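Progress report, second quarter of the grant
Dramness Shared Workshop, parts and tool vending project
To: Zodwa Pillay, Le Roux Small Grants
From: Snædís Dalsgaard

Zodwa, sorry for the shape of this, writing it between a laser cutter induction and the evening crowd. Numbers first, then the rest.

Spent so far: 3,000 of the grant. Machines built: 2. One in use, one on the bench with its front off.

Where we are

Resistor dispenser is out on the floor by the soldering benches. Been there since July. Takes a member card, turns the drum one slot, drops a paper packet. We log every vend. 51 packets in the first week, which was more than Ward guessed and less than I did. Since then it has settled down. People take one packet now and come back for more when they need it, so the bins in the back stay full long enough to be useful.

Jams. Yes. The packets curl when the room is damp and the curled ones catch on the lip of the chute. Ward Kramer sanded the lip down and then we swapped to a stiffer paper. Better. Not gone. I clear it with a ruler when I open up.
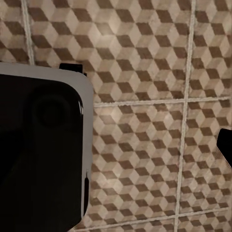

The second machine is the one you asked about on the phone, the one for small tools and drill bits. Lindiwe redrew the front panel in the spring and we've cut it twice, first time the card slot came out too tight and cards stuck. The look she's after is close to the part in the picture, a broad black face with a light gray rim that curves round at the corner. Our corners are still square, the bender we have won't do that radius. Might go with a printed trim peice instead. Printed trim is cheap and we can redo it if somebody kicks it.

Inside: the spiral feed works for drill bits in tubes. Does not work for tweezers. Tweezers go in sideways whatever we do. Britta Schmieder wants a flap and a shelf for those, one door per item, like the old sandwich machines. I think she's right but it means fewer slots. Plan was 30, we'd lose a row. Would like your view on whether that counts as a change to the agreed spec or whether we just get on with it.

Electronics

Moved off the first controller board. It reset every time the motor stalled. The new one has its own supply for the motor and hasn't reset yet. Wiring is ugly. Will be tidied before anyone from outside sees it.

The card reader is a Bedix unit, bought used. Works with our existing member cards so no new cards to hand out, that saved us a chunk. The manual is a scan of a scan. Lindiwe Visser worked out the pinout with a meter and wrote it up, copy is in the shared folder with the drawings.

Stock count by weight: tried it, dropped it. Resistor packets weigh next to nothing and the scale drifts when the door to the yard is open. Counting vends and taking it off the starting number is good enough. 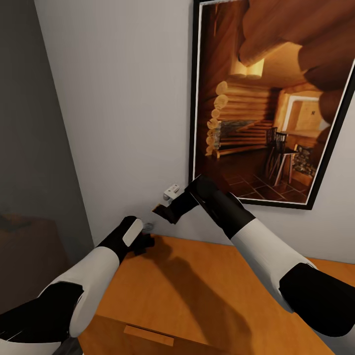

Image: Skarkthorpe shared picture library, used with permission

Teaching

Two build evenings held, both full. People wired a motor and a switch and took it home. Second one ran over, we got out at half past ten. Next time fewer steps and the wires cut beforehand. Handout needs a proper diagram, mine was drawn on the back of a delivery note and photocopied badly.

Skarkthorpe have asked if they can copy the resistor machine. Said yes, drawings are open under the grant terms. They'll need thier own card setup. Ward is going over to help with the first cut.

Behind on

Safety sheet for the second machine. Half done.
Public write-up of the build. Not started, just notes and a lot of phone pictures.
Spare drum. Acrylic arrived cracked, supplier is replacing it.

Next

Decide flap or spiral. Finish front panel. Get the second machine running with drill bits only, add the rest after. Write-up goes online once the drawings match what we really built, at the moment they don't.

Money left covers the motors and the panel. If we go with Britta's flaps there are more hinges and latches to buy, I'll send a price before ordering anything. Receipts to follow in a separate email, the scanner is down.

Call me after four if anything's unclear, mornings I'm on the machines.

Snædís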